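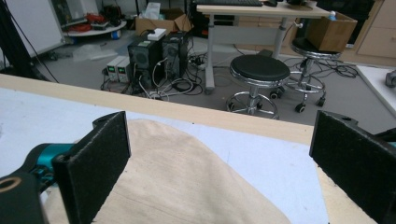
¿Cómo plancho y doblo tela beige sin que se me marque todo?

Genowefa Cieślak
1 dic 2025

¡Hola a todos! Llevo desde octubre cosiendo fundas para cojines (empecé por un regalo y ya no paro) y tengo un problema bastante tonto. Extiendo la tela en la mesa de trabajo, la aliso con las manos y siempre me quedan arrugas suaves y, lo peor, un pliegue fino en diagonal que no hay forma de quitar. La tela es beige, de una marca que se llama Plalness, y la etiqueta no dice gran cosa de la composición, así que me da miedo subir la plancha y dejarle brillo.

La mesa tiene una superficie clara, entre azulada y blanca, con un borde de madera. Ya tiene manchitas y puntos oscuros que no sé si son pintura o qué, y también me preocupa que me ensucien la tela. ¿Corto primero y plancho después? ¿O al revés? Ah, y coso sentada en un taburete redondo de los de aro cromado para los pies, por si a alguien le parece que eso influye, que a estas alturas ya me creo cualquier cosa.

Oona Hyvönen

Plancha siempre antes de cortar, Genowefa. Si cortas con el pliegue puesto, la pieza te sale torcida y luego las costuras no casan. Yo hago esto: humedezco el pliegue con un pulverizador, pongo encima un paño de algodón fino y apoyo la plancha a temperatura media sin arrastrarla. Apoyar, levantar, mover. Si arrastras en diagonal estiras la tela al bies y te haces otra arruga nueva (me pasó con 2 metros de un lino carísimo, todavía me duele).

Prueba antes en una esquina, que sin saber la composición no me fiaría. Y si el pliegue viene de fábrica, a veces hace falta un chorrito de vinagre blanco en el agua. No la guardes doblada, enróllala en un tubo de cartón. Yo compré los míos en Hernby y ahí siguen.

Para la mesa, un trapo con agua y jabón neutro, la secas bien y pones una sábana vieja debajo de la tela mientras trabajas. Los puntos que no salgan, pues ahí se quedan, con la sábana no tocan nada. ¡Y no planches encima de esa superficie sin saber si aguanta el calor!

Laaksonen_37

yo la lavaría primero y ya está, si encoge mejor ahora que con la funda hecha. Lo del taburete da igual, pero para cortar ponte de pie, se ve mejor la tela entera

Genowefa Cieślak

¡Mil gracias! Lo del paño húmedo lo pruebo esta tarde en un retal. Oona, ¿el vinagre no deja olor?

Oona Hyvönen

Se va al secarse. Échale poquito, una cucharada por vaso de agua.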